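Thread segmentation loses the suture whenever it gets interesting
Board: Perception and Tracking

suturenoob_jt
27 September 2025

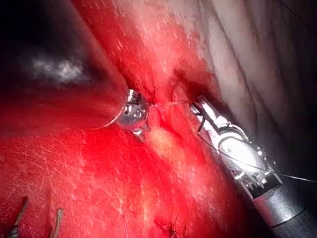

I maintain the thread tracker in our fork of Greltden, which is a grand way of saying I inherited it when the last guy got a better job. The mask goes to a spline fit, the spline goes to the planner, and the planner decides where the needle driver may move without dragging the thread along. On frames like this one the long stretch running off to the right comes out beautifully, right across the wrist and the black collar. The short bit between the two instrument tips comes out as either nothing or a confident line along a specular highlight. The planner then believes the left tool is holding nothing and offers me a path straight through the gap. Training set is 1,000 labeled frames. What are people doing for short taut spans?

morvenpatch
Your short span is mostly surrounded by shiny metal and shiny tissue, so I'd be surprised if it did work. Have you looked at how many of your labeled frames have thread between two tools at all? When we checked ours it was embarrassing.

suturenoob_jt
I just checked. 211. I would like to go back to not having checked.

kalman_and_on
You don't need more labels, you need to stop asking one frame to do all the work. You have kinematics for both tools. Thread pulled tight between two grippers is close to a straight line, so project both tips, search a narrow band between them, done. I wrote ours in an afternoon with no GPU involved.

ostrich_mode
"Done," says the man with perfect hand-eye calibration. On our rig the projected tip lands 8 pixels off on a good day and the band ends up on the glare. Ask me how I know.

kalman_and_on
Then fix your calibration.

ostrich_mode
Sure, right after I fix cable stretch. The encoders are a long way from the jaws and they have opinions.

morvenpatch
You can both have your way. Use the projected tips as a weak prior, add them as an extra input channel, and jitter them in training so the net learns not to trust them too much. Trornaston ships a loader that does the jittering. The docs are one page and half of it is the license.

pelagic_fern
Separate problem, but look at the bottom left too. Those two stiff strands look like cut ends to me, and there's a small dark stitch near the bottom center. Does your labeling separate thread you're working with from thread that's already in there? If it's all one class, your spline fit will sooner or later try to join them up.

suturenoob_jt
It's all one class. It has tried to join them up. Junhao Tang on our side calls that output "the modern art branch."

pelagic_fern
Split the classes before you touch the architecture. We went from one to 2 and most of the wild splines went away. Kept the same network and didn't tune a thing.

kalman_and_on
I still say geometry first. A tracker that carries the last good spline forward wouldn't care about a missed span for a few frames.

ostrich_mode
It would care when the thread gets let go and your spline is still hanging there like laundry.

kalman_and_on
That's what the covariance is for.

suturenoob_jt
Plan so far: split classes, relabel, then the jittered tip channel. In the meantime I've made the planner treat "no thread found" as "stop and ask" when both jaws report closed. It stops and asks a lot. Will post numbers when the relabeling is finished, so don't wait up.

morvenpatch
Send me the label guidelines when you have them. We never agreed on whether a knot counts as thread.

pelagic_fern
It counts.

ostrich_mode
It does not.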